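7/7/19, open day, bench 4

Doors at ten. First visitor at 9:35, naturally, and he wanted to know where the restroom was, so the demo record starts at zero for engagement.

Setup was the usual two-bin pick and place, running Mebrat's branch and not mine. We flipped for it on Friday and I'm told the coin was fair. Speed limit down to 40 percent for the public, which makes the arm look thoughtful. Nuria Mekonnen did the talking in the morning. I did the talking after lunch, when the crowd was full of hot dogs and harder to impress.

Questions, in order of frequency: does it learn, what does it cost, can it fold laundry. One kid asked why it doesn't just tip the bin over. Wrote that down. Mebrat says it's a valid policy and he can't rule it out.
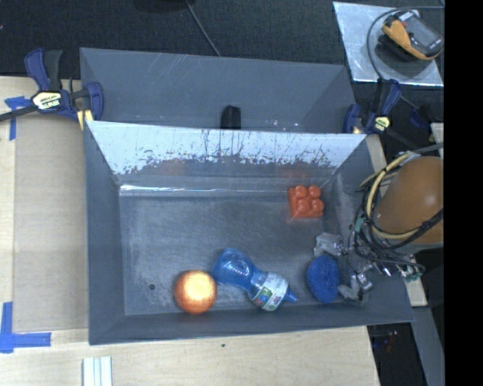

The shiny stuff is still our weak spot. Anything see-through comes back from the depth camera as a rumor, and the planner then reaches for the rumor with total confidence. Toy blocks are fine. Sponges are fine — you can be wildly wrong about a sponge and still come up holding it. I've started telling visitors that the sponge is the best employee in the building, and they laugh, and I don't tell them it accounts for a good part of our success rate.

Log says 288 attempts over the day. Haven't split it by object yet, and I'm not doing it tonight. Protective stops: 33, almost all of them after the sun got onto the bench in the afternoon. We knew about this in February and the fix was to be a blind. Still no blind.

The people from Likach stayed for a long time and asked real questions about cycle time. They have a Skollurow cell at their Demissie site and want to see ours do mixed items at full speed. Nuria said yes before I could get across the room. To do before then:

blind, or cardboard
rerun calibration, the Reka script and not the old one
check both clamps, people lean on the table
per-object numbers from today's log
ask Mebrat what he changed in the retry logic, it's better and I'd like to know why

Somebody took the last of the good markers.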